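Sultville Homewares
@sultvillehomewares

1/ A few posts on setting out the green cloth, the woven basket, the plates and the wooden rack. I've been asked for it since April, so it may as well go in one place.

2/ The basket first. It's round and shallow with an open looped rim, and the base is coiled out from a small hub with spokes crossing in the middle. Mine came from the market at Tautahi. I use it for bread and now and then for onions.
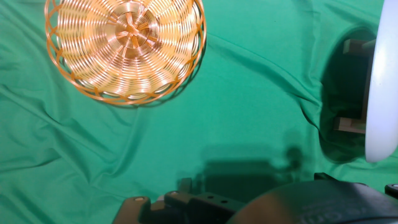

3/ The cloth
Green cloth, bought by the metre from Drekuvier. Code 329 if you want the same dye lot. I don't iron it. It creases again as soon as you put anything down on it, and I quite like the folds.

4/ Wash it on its own at 60 the first time. The colour came out a fair bit on mine and took a tea towel with it.

5/ The rack is light wood, two rails with a row of upright pegs between them. Plates go in on edge. I set it at an angle to the table so the far end points away from me, which makes the near slots easier to reach. The basket goes off to the left. 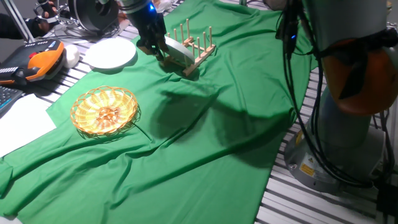
Greyish-green plate at the rack, white one flat on the cloth

6/ Several people asked if the pegs mark the plates. I've had no trouble in nearly 3 years, but I do put them in gently. Anything with a very thick rim won't sit straight in mine.

7/ I tried oiling the wood with the Volilent stuff and wouldn't bother again. It stayed tacky for days. A wipe with a damp cloth does the job.

8/ On where to leave the basket: I keep it well away from the rack. Crumbs get everywhere if the two are close together, and then they're in between the pegs and you need a brush.
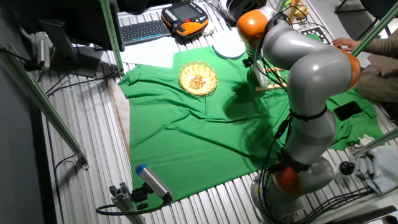 9/ Same goes for the white plate. I leave it flat until last and rack it once the others are in. If you've got a small table, fold the cloth in half first, because the full width is more than you need.

10/ The basket is number 901 on the stall's list. They post, but it's slow. I'll put up the cloth measurements when I've found the tape.

6/29/19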